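Was the open day demo at Cullinane for real, or staged?

Posted by Darragh Daly, 1/13/26
Tosstead community help > Local events > Tech and science

I went to the open day at the Cullinane building with my two kids and came home with more doubts than I left with. The sign outside promised "robots that learn household jobs." Inside, a young man from Zistumer gave a talk, then we all shuffled past a table where the arms were working on plates and foam blocks. We got maybe four minutes at the rope before the next group came in.

My trouble is with the tape. The whole work area is marked off in squares, like a board game. If the machine has to have its world ruled into boxes before it can pick up a plate, how is that learning anything? My kitchen counter has no squares on it. It has mail on it.

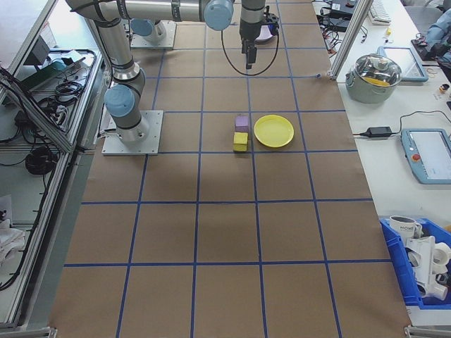
I asked the presenter whether the arm knew where the things were or had just been told. He said it was "a bit of both" and moved on to a lady with a question about jobs. The handout says the system was trained on 2,578 tries. It doesn't say how many of those went well, and I looked on both sides.

So was I watching a robot that can see, or a very expensive music box? My daughter's school is thinking of booking the same group for July and I've been asked what I thought. I'd like to say something fair.

Hye-jin Ok
I've worked around industrial arms for 13 years, although not for this company, so take this as a general reply.

Tape grids are common and they don't prove anything one way or the other. Often the grid is for the people. You want to start a block in a different spot each time and be able to write down which spot, and squares make that easy. A robot playing back a fixed motion doesn't need the squares either. It only needs the block to be where it was before.

Your "music box" worry is still a fair one, and you can test it without knowing any math. Ask them to let a visitor put the plate down anywhere. Best of all is a spot across a line, so that it isn't sitting neatly in one box. Then watch whether the arm goes to the plate or to where a plate ought to be. Ask for it three or four times. One good grab tells you very little.
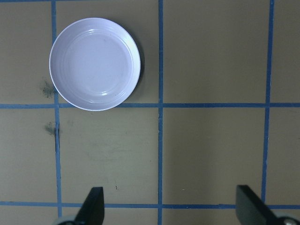 View from the gripper, with the plate lying across a tape line.

A camera down at the wrist is a decent sign that they mean to use vision. It isn't proof. I have seen cameras bolted on and feeding nothing but the big screen for the guests. Ask what the arm does when somebody covers the lens. If it carries on as if nothing happened, you have your answer.

About the 2,578: a number of tries with no success rate beside it is advertising. I'd write and ask for the rate, and for how many of those tries used objects the system hadn't met before. If they won't say, put that in your note to the school.

Flamora
its all fake, they have a guy in the back with a controller. saw the same thing at the mall

Darragh Daly
Thanks, Hye-jin. I didn't see anybody with a controller, but I didn't see behind the partition either. I've emailed Zistumer for the success rate and asked if the kids could place the plate themselves if the school visit goes ahead. No reply so far, apart from an automatic one inviting me to the next open day.

Hye-jin Ok
Remote control does get used in demos, so I wouldn't laugh at the reply above mine. Plenty of groups collect their training tries that way and will tell you so if you ask directly. Put it in your email as a plain yes or no: was anyone driving the arm while we watched?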